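## 4. Filling and first use of the Sugden tank

Please read this section to the end before you put liquid in the tank. Most of the leaks which are reported to us come from a first filling that was made too fast.

**You need:** the tank, one new coil, the small Rativus key from the box, your liquid and a paper tissue.

1. Take the tank off the device. Never fill it while it is screwed on the battery part.
2. Turn the airflow ring until both slots are fully closed.
3. Unscrew the base and check that the coil is sitting straight. Tighten it by hand only.
4. Put four drops of liquid on the cotton, one in each side window of the coil. Wait until the cotton becomes dark in all windows.
5. Screw the base back. Push the top cap in the direction of the arrow. It slides and then stops.
6. Put the tip of the bottle in the filling hole and press slowly. Stop when the liquid reaches the line on the glass.
7. Close the top cap. You should feel a small click.
8. Turn the tank upright, open the airflow halfway and let it stand for around ten minutes.

> **Caution:** Liquid with nicotine is harmful on the skin and very harmful if swallowed. Wash your hands after filling. Keep bottles and filled tanks away from children and animals.

Do the filling at a table with good light, and put your drink on the other side, far from the open bottle.

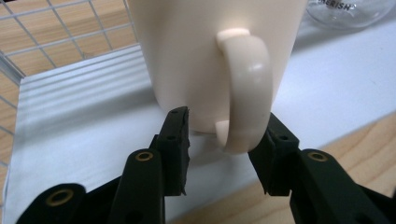
*Mug with handle, cream ceramic.*

### 4.1 First power setting

The Callholm device starts in temperature mode, with 250 °C on the display. With the standard coil, change it to power mode: press the fire button 4 times, then choose W with the right key. Begin at the lowest value that is printed on the coil and go up in small steps.

If you stay in temperature mode with a steel coil, do not go over 260 °C. The taste becomes burnt and the cotton must be changed.

The battery has 3000 mAh. Charge it fully before the first use, with the cable from the box, and do not leave it alone while charging.

**Note:** If you hear a bubbling sound, the coil is flooded. Take off the tank, hold the tissue against the bottom and blow softly through the mouthpiece. Repeat until the tissue stays dry.

Coils from other Grallier tanks have a different thread and must not be used.

*Text of this section: Teodor Roman*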